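Household Tips > Laundry and Fabrics
Thread: Cleaning a plush toy without a washing machine?

rocio_nava
2 April 2018
Hi all! I have a bright orange velvety plush (round little thing, my niece drags it everywhere) and it's gotten sort of grubby on top. The tag is long gone so I have no clue if it can go in the washer, and the seam already puckers a bit. Has anybody had luck with plain wet wipes and tissue? I don't want the fuzz to end up all matted.

Patricio P.
Posts: 781
Wipes are fine for surface stuff. Get one without lotion in it, go lightly in the direction of the nap, then press with a dry tissue. Press, don't rub! Rubbing is how you get those little white crumbs stuck in the fuzz and then you're picking at it all evening.

gunnel_s
Posts: 3851
I'd skip the wipes. I used them on my son's Stalta bear back in February and it had a stiff patch until I sponged the whole thing with cool water and a drop of dish soap. Washcloth, wring it out hard, done. Cheaper too.

Patricio P.
Depends on the wipe, Gunnel. I've been doing mine that way for years and never had a stiff patch. Anyway, orange plush, white tissue and the blue pack of wipes on the table:
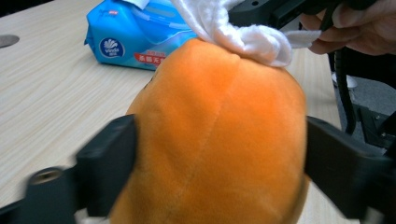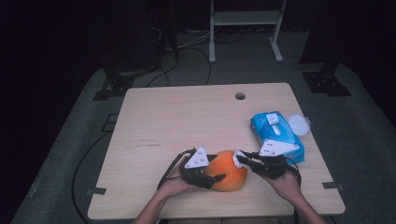
Hsin-yi Cheung
I'm with Gunnel on the soap, but I do finish with tissue like Patricio. One thing I'd add - test the color first, somewhere low down by the seam. Orange and red plush can bleed, and I lost a Peñalver pumpkin that way (came out with a pink belly, my daughter cried).

rocio_nava
Oh no, the pumpkin! OK, I'll test it tonight. Does it need to dry flat or can I clip it up by the seam?

gunnel_s
Flat on a towel, and turn it every couple of hours. Clipping it will stretch that seam even more.

Patricio P.
On this one we agree. And keep it off the radiator. When it's dry all the way through, a soft toothbrush brings the fuzz back up.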